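Masri Shares Rise After Prenomov Permit Is Sent Back for Review, Not Refused

Saturday, November 10, 2018

Shares of the mining company Masri closed the week higher, after the provincial land office in Ikum returned the permit application for the Prenomov copper project with a list of questions. Many investors had expected a full refusal. The stock had lost a large part of its value since August, when the office first said that the water study for the project was not complete.

In its letter, which the company published on its website on Friday evening, the office asks Masri to answer six points. Most of them concern the water. The office wants to know how much will be taken from the Paseck River in the dry months, where the used water will be stored, and what the company will do if the storage pond is filled by heavy rain. Two other points are about the road, and the last one is about the money which must be put aside for closing the mine at the end of its life.

The company has 120 days to reply. If it does not reply in this time, the application is considered as withdrawn, and Masri would have to start again from the beginning. A spokesperson said that the answers are already being prepared and that the company does not plan to ask for an extension.
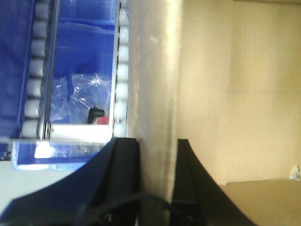

What the project is

Prenomov is a copper and gold deposit in the hills north of the town of Paseck. It has been known for a long time, but the earlier owners found it too expensive to develop, mainly for the reason that there was no good road and no power line. Masri bought the rights when the copper price was low and has been drilling there in every season since then.

The plan in the present application is for an open pit with a small processing plant beside it. The concentrate would be carried by truck to the railway at Ikum, a distance of around 60 miles. The trucks would pass through Paseck itself, and this has become the most discussed part of the plan among the people who live there. The town has one main street, and the school stands on it.

Masri has offered to pay for a bypass on the east side of the town. The land office now asks for a drawing of this bypass and for a date when it would be ready. In the first version of the application the bypass was mentioned only in one sentence, without a map.

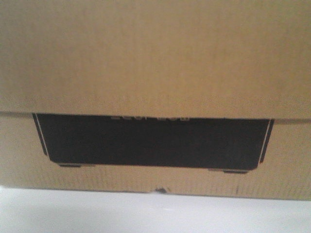
The town council of Paseck has not taken a position for or against the mine. It wrote to the land office during the summer and asked only that no truck should drive through the main street before the bypass is open. The office has attached this letter to its own list, and it seems that it supports the request, although it does not say so directly.

Farmers on the lower part of the river have been more critical. They say that the level in late summer is already too low for their fields and that the study of the company used measurements from wet years only. Masri answers that it used all the measurements which were available at the time. It has now placed new gauges at two points on the river and will include their results in the reply.

How the market reacted

On the stock exchange the news was received with relief. The shares opened higher on Friday, because the existence of the letter was already known in the morning, and they kept most of this gain until the close. The full text came out only after trading had ended, so the real reaction to the six points will be seen next week.

Analysts who follow the company remain divided. Some of them think that the letter is the best result that could be expected at this stage, as it shows a clear way to the permit. Others remind investors that a list of questions is still far from an approval. They also point to the cash position. Masri has money for its normal work until the middle of next year, but it cannot begin any construction without a partner or a new issue of shares. A new issue at the present price would be painful for the existing shareholders.

The company has confirmed that it is speaking with possible partners. It did not say who they are or how far the talks have gone. A partner would probably want to see the permit first, and therefore the date of the reply to the land office is important also for the financing.

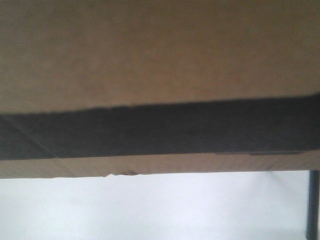 What comes next

After the land office receives the answers, they will be open to the public in Ikum and in Paseck. Anyone who lives in the province may send comments in writing. A public meeting must also be held, and the office has already said that it will take place in Paseck, in the sports hall of the school.

The office then has to give its decision. The law does not set a fixed date for this step, and in earlier cases it has taken from a few weeks to more than one year.
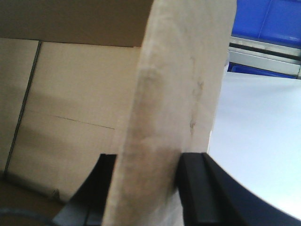

Even with a positive decision, Masri would need a separate license for the power line, which is given by a different authority. The company says that this second application will be sent before the end of winter. According to its present schedule, building of the plant would last five years if the smaller second pit is included, and less if it is left for later.

The company will publish its quarterly results at the end of the month and is expected to give more details about the cost of the bypass on the same day.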